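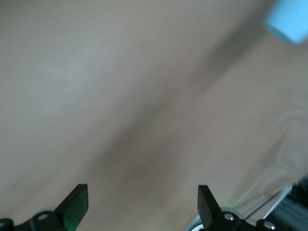

Two black fingers, with something light blue up in the corner.

I've had the Fotis arm from Zivside for 17 days now, and I really wanted it to be my tidying-up buddy! At $900 it isn't cheap, but my friend Pallavi Thakur swears by hers (she runs a tiny packing shop), so I caved.

Picking up cups is the fun part. Setup took me 43 minutes, mostly fussing with screws. 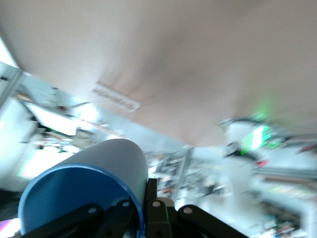 Laundry, though? Forget it. Socks beat it every single time, and it's so slow with dishes that I end up doing them myself. For sorting parts on a workbench I'd say yes, go for it. For a messy kitchen, I'd wait for the next model. Three stars from me, and I'm keeping mine anyway.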